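Section 5. Folding and Storing Knit Garments

This section applies to T-shirts, sleep shirts and other light knit garments kept in the Noditz drawer system. Woven shirts, trousers and bed linen are covered in Section 12. Staff should read the section in full before preparing a drawer for the first time.

5.1 Before You Begin

Clear a flat surface large enough for one garment laid out at full width. Wipe the surface and allow it to dry completely. Remove belts, watches and rings that could catch on a knit.

Set the drawer divider to the width given on the inside of the drawer front. The standard Noditz divider is 300 mm long and must be seated in both slots before any garment is placed against it.

CAUTION: Do not fold garments that are damp. Moisture held between layers may cause odor and staining in a closed drawer.

5.2 Laying Out the Garment

1. Place the garment on the surface and locate the collar and the hem.
2. Turn the garment face down, with the collar pointing away from you.
3. Hold the fabric at the shoulder seams and draw it gently toward you until the body lies flat.
4. Smooth the fabric from the center toward the sides with an open hand. Do not pull on the collar.

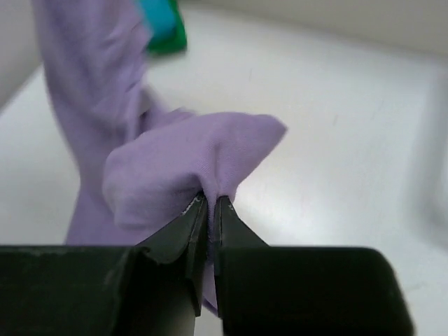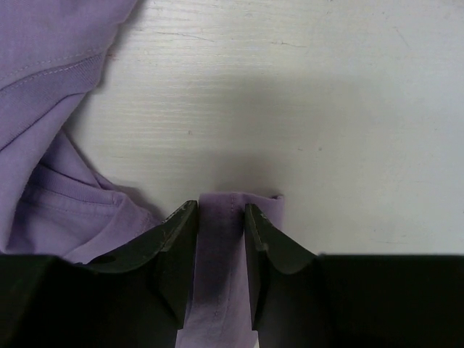
Most errors in folding begin with a garment that has not been fully opened before the first fold is made. A knit that is still bunched should be laid out again from step 1. The seams and finished edges are the most reliable guides for this purpose. On the lavender garment in the second picture, the ribbed collar and the line of topstitching along the hem can both be found while the fabric is still gathered, and either one may be used as the starting point. Where neither edge can be found, turn the garment over and look again before pulling any part of it straight.

5.3 Folding

1. Fold one side of the body to the center line, then lay the sleeve back along the fold.
2. Repeat on the other side.
3. Bring the hem up to a point just below the collar.
4. Fold in half once more and press lightly with the palm.

NOTE: Garments with a printed front should be folded with a sheet of Fendetti tissue between the layers. Tissue is ordered under item number 101.

5.4 Placing Garments in the Drawer

Stand each folded garment upright against the divider, with the smooth fold facing up. Load no more than 12 garments in one row. The drawer must close without pressure on the fabric.

Questions concerning this section should be directed to Ismael Batista, Household Services, Quintana House.

Revised 13 October 2024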